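Sturnham hand-held gripper pair: tried at the Okafor open day
Reviewed by Eun-ji Shin, Sep 3, 2018

Okafor let visitors use the Sturnham grippers at its open day, so I signed up for a turn. You hold one in each hand and do a household job, and the recordings are used to train a robot arm. The job on the upstairs table was cups and a wooden stand.

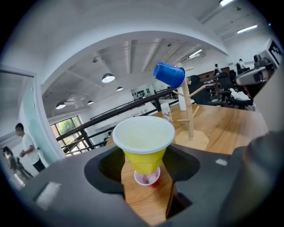
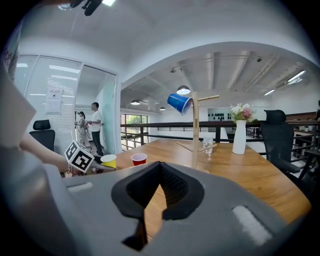
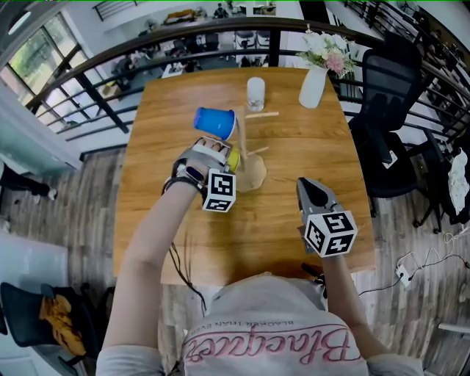

Cups, the stand and the grippers at the upstairs table.

The grip is comfortable and the trigger is light. My wrists got tired before my fingers did. Plastic cups are easy to pick up by the side, but hanging one on a peg took me several tries. The housing blocks more of your view than I'd like.

Rosalind Escobedo ran the table and answered questions well. She said they have 300 recordings of this job and want 1018 by January. I asked about price and she didn't have one yet.

I'd choose it over the Bralow, which is heavier in the hand. The strap could use more padding.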